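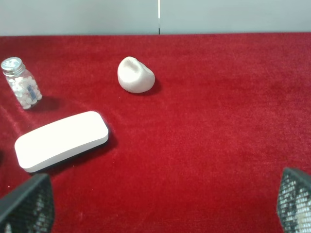 Why did the gripper keep squeezing after the stop button was pressed?

The stop button only tells the arm to stop, and the gripper gets its power and its orders down a separate line that the button doesn't touch. When the arm halted, the gripper was left with the last thing it had been told, which was "close", and it went on doing that until its own timer ran out 15 seconds later.

Saturday, September 3, 2022

OK, so that's the short version, and I'm writing the long one while I still have the log open and a coffee that's gone cold twice. Chae-won got her index finger pinched on Amissah yesterday, late afternoon. She's fine! Red mark, no broken skin, she drove home and texted me a picture of her dinner. But she was stuck there for longer than any of us want to be stuck to a robot, and the stop button was already down for nearly all of it, so this gets a proper entry.

What happened, as best the two of us can put it together. She was running the tabletop pick set for Flundent, small household bits and toy food on the red cloth. A pick went in crooked and the fingers closed on one corner of the thing and stalled. She hit stop. The arm froze, brakes clunked, light on the pedestal went red, everything you'd expect. Then she reached in to free the item, it popped out sideways, and the fingers carried on closing into the gap it left, with her finger in the gap. She says it wasn't a snap, more of a steady push that wouldn't quit. I was at the other bench and heard "uh, hey?" and then my name a good deal louder.

I went for the manual open button on the wrist. It did nothing. It's disabled while the arm is in a stopped state (more on that below, I have opinions). So I reached for the gripper cable and was still fighting the collar on the connector when the timer expired and the fingers went slack by themselves.

From Gretila, which thank goodness kept logging through the stop: the close command went out with a target position of 1,053 counts. The fingers stalled on the item at 1,788, well short of that. The stop came in while they were stalled. No new command reached the gripper after that point, and the target never changed. As soon as the item popped out, position started falling from 1,788 toward 1,053 at the normal closing speed, and it leveled off partway, which I take to be Chae-won. Motor current sat flat at the pick force setting the whole time. So as far as the gripper was concerned there was no fault. It had a target, it had power, and the thing in its way had moved.

I had a theory last night that the Stinano driver board had hung. Scratch that. I read back the status words this morning and it was awake and answering polls right through. I owe that board an apology for what I said in the parking lot.

Ran it again this morning with nobody's hands anywhere near it, wooden spoon only. Close on an item, stall, press stop, knock the item out with the spoon. Fingers kept closing. Did it again with the arm in a different pose in case the wrist wiring mattered. Same thing. Then I did it from the software stop on the pendant and the fingers held for the same 15 seconds and let go. Both stops have the hole in them, then, and it has probably been there since we rewired the cell in March. Before that the gripper ran off the arm's tool connector and would have lost power along with everything else. We moved it to its own supply to get rid of the brownouts. I did that wiring. I remember being pleased with how tidy it was. 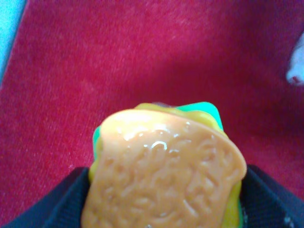 Cutting gripper power on stop is the fix everyone suggests first, and I'm only about half sold on it. With no power these fingers go slack, and whatever they have falls. On this table that's no big deal. Take the toy burger, with a dark finger pressed up against either side and that shiny plastic bun between them: kill the power and I'd expect a bit of plastic to drop onto red cloth, and we pick it up and carry on. But Flundent wants to talk about glass later in the project, and over glass I'd much prefer that a stop meant "hold where you are, don't close any further, and let a person open you by hand." Which is a different behavior from what we have and also a different behavior from going limp.

Ah-rin came by on her bike around lunch (I'd messaged her the log) and we went back and forth at the whiteboard. Her take is that we shouldn't be choosing between the two in software at all until the hardware path exists. Put a relay on the gripper supply, drive it from the same safety output that drops the arm, done, and live with dropped items for now. Then, separately, work on the nice version where the driver gets a freeze message first and loses power a moment later. I argued for doing the freeze first, seeing that it's a small change and I could have it in by tonight. She asked what happens to my freeze message if the network cable is the thing that failed. I didn't have an answer, so the relay goes first.

We have 2 relays of the right kind in the gray drawer. I've pulled both and put them on my bench with a note so they don't wander off. The second is for the spare cell, which is wired the same way (I checked, same separate supply, same hole).

About that wrist button. It's blocked in a stopped state because somebody, and the commit says it was me, decided that "stopped" should mean no motion from anything. Sounds sensible when you type it. In practice it means that the one moment you most want the fingers open is the moment the open button is dead. Ah-rin wants it to work in every state, straight to the driver, opening only. I agree, with one thing to sort out: if the relay has cut power the button can't do anything, but the fingers will be slack by then and you can push them apart. I tried that with the supply switched off and they move with two thumbs, a bit stiff at first. Somebody with smaller hands should try it too. Chae-won has volunteered, which I think is brave.

Also the timer. I knew it existed and I'd have told you it was there for safety. It's a motor heat limit. It's set where it is so the windings don't cook, and it has no idea there are people in the world. Shortening it would have helped yesterday but it would also let go of things in the middle of a long carry, so I'm leaving it alone and not counting on it for anything.

Until the relay is in and tested, on both cells:

Amissah stays locked out. The tag is on the main switch and the gripper supply is unplugged at the wall, since the main switch doesn't kill it. Please don't plug it back in to grab "just one more run", I know the Flundent set is half finished.

If you need something out from between the fingers after a stop, unplug the gripper supply first, then reach. Use the spoon if you can. The spoon now lives on the hook by the pendant.

I've written to Flundent that the set will be late and why. Kept it plain.

Things I still want to look at: the crooked pick itself, which got a bit lost in all this. The fingers came in off center and I'd like to know if the grasp point was bad or if the wrist calibration has drifted. Chae-won thinks it's been pulling to one side all week. I'll replay the pick from the log once the relay is wired, and I need to ask her which item it was. The log only has it as "object".

Relay test goes like this: stall on an item, press stop, knock the item free with the spoon, watch the position trace. It passes if the supply drops with the stop and the closing count never moves after that. Ah-rin is going to run it, and I'm going to stay out of the way, seeing as it's my wiring.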